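Home | News | Newsletter | Events | Contact

June
By Thu Lã

Clearing the shared tables at Pavgate

The shared tables on the ground floor are to be cleared at the end of every working day, starting this month. Cleaning begins at 6 p.m. and the cleaners have been asked not to move personal items. If something is left on a table, that table does not get wiped.

Small things are the usual problem. Glasses cases, keys, drink bottles and boxes get put down for a minute and stay there until the next morning. Anything still out at 6 p.m. will go into the lost property cabinet in room 404, on the top shelf, and will be kept for 56 days. Ask at the front desk for the key – extension 347.

Chairs can stay along the glass partition. Please keep them out of the doorway. Power strips may stay on the floor if they are in use, but cords should run along the wall where they can.

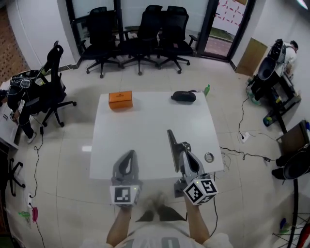

Houda Bouazza wrote in to ask for a small tray on each table, so that glasses and keys have a place during the day and can be picked up all at once. Trays have been ordered for the ground floor and will be put out when they arrive.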